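Zuvier Stone & Tile
Showroom Assistant, Kollwood location
Part time, two openings
Posted April 16, 2024

Zuvier Stone & Tile is hiring two showroom assistants for our Kollwood store. We sell natural stone, porcelain tile and countertop slabs to homeowners, small contractors and designers. The Kollwood store opened with tile only and added slabs last year. Foot traffic has grown since then and the current staff can't cover the floor and the sample desk at the same time.

The job is mostly talking to customers and keeping samples in order. No sales background is required. We train on the material.

What you will do

Greet customers and find out what room they are working on, what size it is and when they need the stone. Write this on the visit sheet so the next person doesn't have to ask again.

Pull samples from the racks and put them back where they came from. We stock 240 samples at Kollwood and each one has a numbered slot.

Check samples out to customers who want to see them at home. The loan period is one week. Call people whose samples are late.

Measure from customer drawings and enter the square footage in the order system. A salesperson checks every order before it is placed, so you will not be pricing jobs alone.

Answer the phone, dust the slabs, sweep the floor, restock sealer and grout.

Help unload sample boxes when the Montecinos truck comes in. The driver handles slabs. Assistants do not move slabs at any time.

What we ask for

High school diploma or equivalent.
Comfortable with basic arithmetic, including fractions of an inch.
Able to lift 40 pounds and stand for most of a shift.
Clear handwriting.
Able to work some weekend hours.

Spanish is a plus. So is any time spent in a tile shop, a paint store, a lumber yard or a kitchen design office. If you have drawn floor plans in any program, mention it.

Hours and pay

Each position is 24 hours a week, split over four shifts. Shifts start at 8:30 a.m. or 12:30 p.m. Pay is $19.50 an hour, going to $20.75 after the first 90 days. There is no commission. Part-time staff earn paid sick time and get the employee price on material after six months. Parking behind the store is free.

Training

The first two weeks are paid training at the full hourly rate. You will spend the first week with the sample desk and the second on the floor with a salesperson. You will learn the difference between marble, quartzite, granite and engineered stone, which ones etch, which ones need sealing, and what to tell a customer who wants white marble next to a stove. There is a short written test at the end on care and cleaning. You can take it more than once.

We also go over how a finish reads at room size. A four-inch sample of a veined brown looks nearly solid in the hand, and customers are often surprised when they see it across a whole surface.

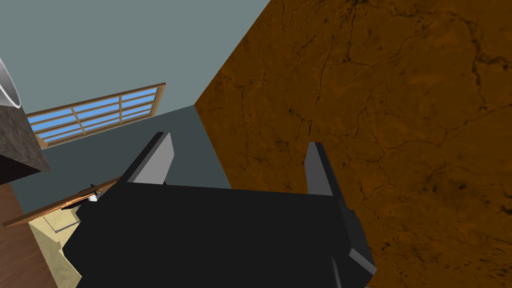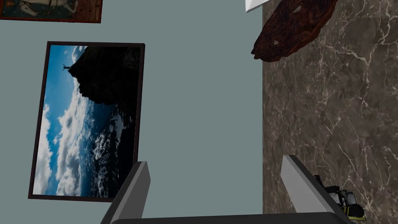

Brown marble with white and cream veins, next to a pale gray-blue wall, in the second picture.

How to apply

Send a resume or a one-page letter to the hiring desk through the Resance job board, listing number 163, or bring it to the Kollwood store during open hours. Tell us which shifts you can work and the earliest date you can start. We would like both people in place by the middle of May. Applications stay open until the positions are filled.

Interviews take half an hour and are held at the store. You will be asked to read a simple kitchen drawing and work out the counter area from it. Bring a calculator or use your phone.

Zuvier Stone & Tile is an equal opportunity employer.

Comments on this listing (1)

Dariela: Is the weekend part every week or does it rotate? I can do both afternoon shifts and one weekend day, but I have a class two mornings a week through the end of May and can't move it. I worked the counter at a paint store for a year, so the sample loans sound familiar. I'd also like to know if the written test has to be done on the last day of training or if it can wait a few days.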